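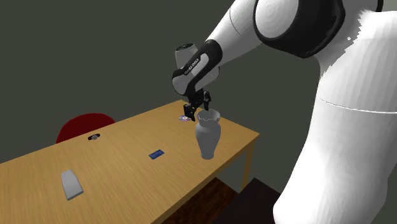
The vase job, simulator view. Gripper over the rim, fingers pointing down at the question of how you pick up something that shape.

Open day at Dendport, 2018-10-16

Quick page, more words than pictures so far, sorry. Will tidy up when there's time. Big thanks to everyone who came, 234 through the door going by the sign-in sheets, and that's without the lot who walked straight past the desk. Doors at ten, last people out well after we'd started stacking chairs.

The vase job

Most popular thing all day, which we did not see coming. Grey vase, wavy rim, narrow neck, fat round body, stood near the end of a wooden table. White arm with a black two-finger gripper. Visitors got to pick where the fingers should close and then watch it have a go on the big screen. Neck was the favourite. Rim was the favourite with under-tens. One lad wanted it picked up from the inside, fingers down the hole and then push outwards, and Njoroge Mrema let him try it four times.

Other bits on the table are there to get in the way. A disc, small blue card, what looks like a watch further back, a flat pale thing near the front edge that half the visitors took for a phone. Knock one and the run doesn't count. The disc is the awkward one, it lies right by the vase and you don't notice it till you're on your way down.

Red chair behind the table got more questions than it deserved. It's a chair.

We ran 677 goes at it over the day, counting the ones left ticking over during lunch. Scores are on the board in the corridor if you want to look yours up. Initials only.

Mwanahawa's talk

Mwanahawa Mbwambo did 20 minutes on why anyone would practise in a simulator first. Short answer, a vase that falls off a table in there can be put back by pressing a key. Longer answer had slides. She went over a bit and the questions went over a lot, mainly on grip force and how the thing knows the vase is hollow (it doesn't, someone types it in).

Best question, from a retired potter in the second row: has the person who drew this vase ever thrown one? Fair. She stayed behind afterwards and drew us a better foot for it on the back of a programme. We have kept the programme.

Slides will go up once the typos are out of them.

Have-a-go keyboard

2 stations, both busy from start to finish. Arrow keys to move the gripper, space bar to close. Harder than it looks, people overshoot then over-correct then swear quietly. We should of put the queue on the other side of the room, it blocked the tea. Noted for next time.

Tip for anyone coming back: get above the thing you want, stop, let it settle, then go down slowly. Everyone who did well did that. Everyone who came in sideways ended up with the card on the floor.

Pruvania table

Pruvania brought a tray of fingertips to handle, soft ones, ridged ones, one pair shaped like spoons. Nice to have something you could hold after all that screen. Plasteck did the offcuts for the children's table and there's still a box left over if any school wants it, just email. First to ask gets it.

Biwott kindly lent us the projector after ours died at setup. Picture was a touch dark on the olive side of the wall, and people at the back said so. Blinds would help. We've been asking for blinds since August.

Things people asked

Can we see it do the vase in real life? Not this time. Working on it. We'd need more vases.

Is the arm meant to be that big next to the table? It fills a lot of the view because you're looking from close to it. There's a button to swing the view round, ask at the desk next time and we'll show you.

Can I bring a class? Yes please. Mornings are better, max size depends on the room. Njoroge does the bookings.

Do you take people for work experience? Two places a year, both gone for now, write in anyway.

Lost and found

One child's glove, green. One umbrella. A pair of reading glasses in a brown case, left by the left-hand station. All at reception, will be kept till the end of the month then off to the charity shop.

More to come

If you took any photos and dont mind us using them, send them over with your name as you'd like it written. Faces only if the person said yes. Will add them to this page as they come in.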